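My wrists are sore this morning, and I blame the leader arms. Aled Ellis warned me that driving a robot by hand is a bit like patting your head while somebody else rubs your stomach, and I laughed at him, and then I went and did 34 runs before lunch (I only meant to do 16!).

The trick, if I have one, is to go slower than feels natural. Every little wobble of mine goes into the recording, and the robot will happily learn my wobbles right along with the good parts. So I breathe out, close the fingers, wait a beat, and only then lift. I threw away a whole batch in April for rushing that one moment, and I still think about it. 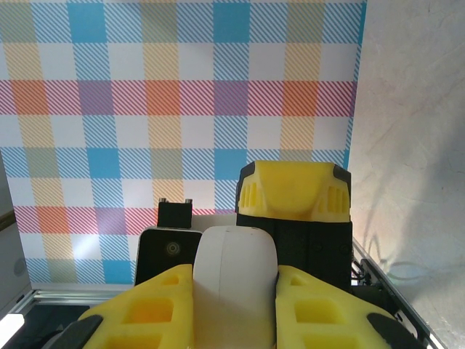
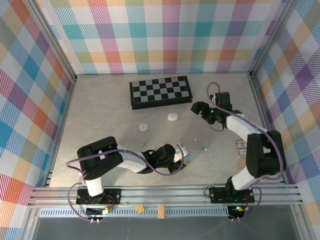

Deciding what to practice on is the part I fuss over most, and I go back and forth about it with my coffee going cold. Big easy shapes make me feel clever, but small ones teach me more about my own hands. I'd happily leave the folded chessboard toward the back for another day and spend an hour on those tiny light-blue pieces up front, even if it means plenty of runs I end up deleting. We're at 182 keepers now, and Aled wants 322.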